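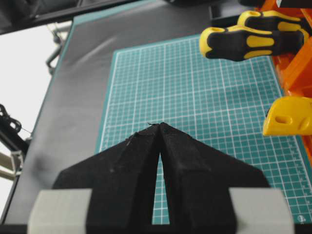

Black fingers, tips together, over the green grid mat.

Telisier Street Survey Kit, 2nd edition
Parcel and building condition survey kit for neighborhood groups, block associations, small planning offices

Price: $698 per kit
In stock. Ships from Custivthorpe, usually next business day
Item includes sales tax where we have to charge it

Overview
For groups that need their own record of conditions on the ground before a rezoning, redevelopment plan or condemnation hearing. Walk the blocks, fill in the sheets, load the tablet, print the report. Same form for every lot so one surveyor's "fair" is the next surveyor's "fair". Works for a single block or a whole study area.

The Pagano plan review was surveyed with the first edition. 3,858 lots, all on paper, all typed in by hand afterward. The tablet is in this edition on account of that.

What's in the box
Rugged tablet, survey software loaded, charger
Two clipboards, weatherproof, with storage
Lot condition sheets, pad, waterproof paper
Laser distance measure, with case
Measuring wheel, folding
Sidewalk crack gauge, clear plastic
Reflective vests, one size
Surveyor ID badge holders (you print the inserts, template is on the tablet)
Field guide, spiral bound
Shoulder bag

Batteries for the laser measure NOT included. Takes AAA.

What the sheet covers
Lot number, address, owner of record, zoning district, lot area, built floor area, stories, use by floor, vacancy, facade, roof line, windows, stoop and steps, sidewalk, curb, open permits, open violations, date and initials. There's a notes box. It's bigger than in the first edition, people asked.

Condition ratings are good / fair / poor / could not see. Please use the last one. Don't guess at a roof from across the street, somebody at the hearing will ask how you saw it.

Software
Runs offline. Syncs when you get back to wifi. Exports to spreadsheet and to a printed report with a map page. Assessor data can be loaded first if your county gives it out in a normal file format, otherwise you key in lot numbers as you go. No subscription. Updates free for 2 years.

Does not do air rights or shadow studies. We get asked alot. For massing and shadow work look at the Prendado package, seperate page.

Specs
Laser range: 165 feet outdoors, less in bright sun
Tablet battery: a full day of walking in mild weather, cold cuts it down
Bag weight packed: 11 lb
Languages on sheets: English, Spanish

Ordering
Card, check or purchase order. PO orders from towns and counties fine, send the signed PO with the order not after. Nonprofits take 10% off, email proof of status. Extra pads and vests sold seperately, see Supplies.

Rentals: we keep a few kits for groups with one hearing coming up and no budget. Four week minimum, deposit required. All rentals are booked until the end of January so get on the list.

Returns
30 days, everything in the bag. Used sheets are yours. Wipe the tablet before it comes back please, instructions on the inside cover of the field guide.

Training
One hour by video, free with purchase. Kirsty Tawhiri runs them, Tuesday and Thursday evenings. Bring a map of your study area and a list of who is walking. She'll help split up the blocks.

Questions
Use the contact form. Phone is slow right now.

Page updated Fri 13 June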